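Workshop notebook, March
Bench 2, Wandbridge evaluation, entry continued from previous page

09:40. Trial licence key from Trorov finally accepted. The first key was tied to the old workstation's network card and would not move across. Rowena Tagle rang their support desk and had a new one by return of email. Licence runs for 65 days from activation.

What is under review: Wandbridge, the simulation package Trorov sells for rehearsing two-finger gripper work before any hardware is bought. We are looking at the basic tier, 1,399 per seat per year. The next tier adds shared job queues and a cloud renderer, and we have no use for either at present. The comparison is with Isten, which we already hold two seats for and which everybody here knows how to break.

Installation. Straight from the archive, no package manager. The installer puts its asset folder in the home directory without asking. Moved it to the data disk and linked it back. One missing graphics library, named clearly in the error message. Start to first open window was under an hour, including the move.

Scene import. Our own files came over from Isten with two faults:
Units. Isten exports in millimetres, Wandbridge assumes metres unless the header says otherwise. First import produced a cube larger than the room. Set the unit line by hand.
Joint limits. Finger travel came through, but the force limit was dropped and replaced by a default. No warning in the log. Jomar Panganiban only spotted it by reading the converted file against the original. Put this on the list for Trorov.

11:15. Contact tests. Standard drop test first, cube on flat floor. Settles cleanly at the default time step. At double the step it creeps sideways and never comes to rest. Isten does the same thing, slightly worse. Left the step at default for everything below.

Grip test next, fingers closing on the cube at three approach speeds. Slow and medium hold. At the fast setting the cube is pushed out ahead of the fingertips before the grip force builds. Could be real behaviour, could be the replaced force limit. To be repeated with the limit restored before we blame the solver.

Batch run. 4,000 episodes queued headless over lunch, random starting positions, scripted policy. Completed without a crash. 11 episodes flagged by the checker for interpenetration, meaning finger and object occupying the same space for more than a few steps. All 11 are in the part of the set where the object starts close to a panel rim. Suspect the collision mesh there is simpler than the drawn mesh. The manual mentions automatic mesh reduction on import and gives a switch to turn it off. Not tried yet.

Seed handling is good. Same seed on two machines gave identical joint logs. Isten has never managed that for us between different graphics cards.

Rendering. Adequate for checking a run. Curved parts come out faceted at the default mesh setting, with visible short straight segments round the arcs. Thin dark grooves get stepped edges. Neither matters for contact work. Either could matter if the pictures are used to train anything, so a higher setting needs timing before a decision. Shadows are soft and fall where they should.

14:30. Scene check before the second batch. Camera placed above and at an angle, fingers in view, button panel and green cube loaded.

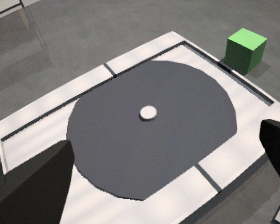

Does the basic tier allow a trained policy from another package to be run inside it?

It does, through the socket interface, provided the policy sends joint targets in radians and keeps up with the control rate. Policies that output fingertip positions need the inverse kinematics add-on, which is priced separately.

Jomar tried the socket with the old reach policy from Calimlim. Connected first time. Replies were late on the first few steps while the model loaded, and the simulator carried on with stale targets instead of waiting. There is a blocking mode in the config file, off by default. Switched on, the problem goes away and the run slows a little.

Documentation. Reference section complete, tutorials thin. The page on contact materials contradicts itself on whether friction is taken from the softer surface or averaged. Rowena has written to ask.

Open points:
Restore force limit, repeat fast grip test.
Turn off mesh reduction, rerun the 11 flagged episodes with the same seeds.
Time the renderer at the higher mesh setting.
Ask Trorov whether a seat can be moved between machines without a new key.
Get the add-on price in writing.

16:50. Second batch started with blocking mode on, log going to the data disk. Config saved beside the scene file. Please don't restart the workstation until it has finished. RT to look at the log in the morning.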